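Search this site... Go

Let the Kids Pick Up the Weird Stuff
Thu 5 March

I help out with an after-school robotics club, and I have an opinion that's gotten me into a couple of arguments this winter: we should stop teaching robot hands with wooden blocks. Or at least stop so early and so often.

I get why everybody starts there. A block has flat sides and it weighs the same all over. You close the gripper, it goes up, everyone claps (me too, I clap every time). But then a kid goes home thinking grabbing is solved, and the first time they meet a bath towel the whole thing falls apart and they figure they're bad at it.

In January our club, Team Rururon, switched over to soft things. Socks, scarves, pillows, and then the plush stuff, which the kids went completely nuts for. They take turns with the hand-held gripper, the one with the camera on it, and show it how a person would go about the job. Then we all sit down and look at what the camera got. It's slow! A good session gets us 20 clips we want to keep. By the end of February we had 170, and I'd put them up against any stack of perfect block lifts you've got.

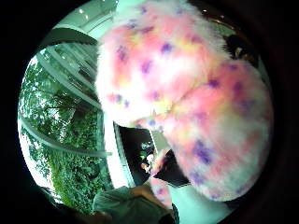 Pink and purple plush up close, with a hand coming in from below.

Look at how much of that view is just fluff. Where would you tell a robot to grab? There's no corner and no handle, and the outline goes blurry right where you'd want it sharp. A ten-minute talk about why that's hard doesn't land with a 12-year-old. Fur all over the lens does it in a second, and then they start asking the good questions. Can it tell where the toy stops? Does it need to? What if you squeeze first and look later?

Asger Kragh, who coaches over at Claron, thinks I'm skipping steps. His point is that kids need wins, and blocks give you wins. Fair enough, and his team beats ours at the regional meet pretty regularly. But we have 18 kids on the list now, up from 10 last fall, and the new ones came because they heard about the fluffy stuff — I asked them. They'll lose some rounds. I can live with that.

What I'd like is for the spring meet to add one soft-object round. Just one, no points even, and let the teams bring whatever they want from home.

Comments

stolus_dad: My daughter has now "practiced" on every stuffed animal in the house. Send help. Also yes to the soft round.

Cengiz Tuncer: I agree with Asger on this one, blocks first. Two weeks of them, then go wild.

gearbox_mom: Do you wash the plush between sessions? Asking for our club.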